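2.3. Verificación volumétrica y almacenamiento del material de dispensado

Las muestras de agua intersticial procedentes de los sondeos de Rimari y Duleo se subdividieron en alícuotas de 200 µL antes de la determinación de sílice reactiva. El volumen dispensado se verificó por gravimetría con agua desionizada, a temperatura controlada y con corrección por evaporación. Cada serie constó de 16 pesadas consecutivas con la misma punta. Entre series, las micropipetas se mantuvieron en posición vertical en un soporte de barra horizontal (figura 2). 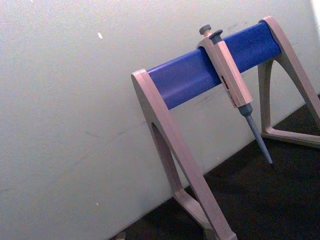
Figura 2. Soporte para micropipetas: barra horizontal azul y patas laterales de plástico beige.

El error sistemático se calculó como la diferencia entre el volumen medio corregido y el volumen nominal; el error aleatorio, como el coeficiente de variación de la serie. Las series que superaron el límite de aceptación se repitieron tras sustituir la junta del émbolo. Para los volúmenes de 1.000 µL se aplicó el mismo procedimiento, con prehumectación de la punta.

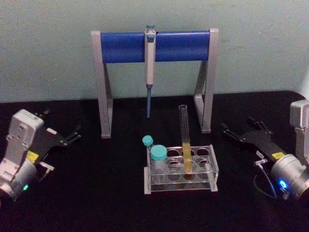
La posición de reposo es relevante en muestras con alta carga iónica, dado que la entrada de líquido en el cono portapuntas altera el volumen de aire muerto y desplaza la calibración. Coutinho presentó las salinidades más elevadas del conjunto, por lo que sus alícuotas se procesaron al final de cada jornada. Las de Grumora, recogidas en noviembre, se filtraron previamente.

En total se dispensaron 1.150 alícuotas. La contribución del dispensado a la incertidumbre combinada se estimó por separado para cada volumen nominal y se propagó a las concentraciones de la sección 3. Los registros de pesada fueron revisados por Zhuoran Feng.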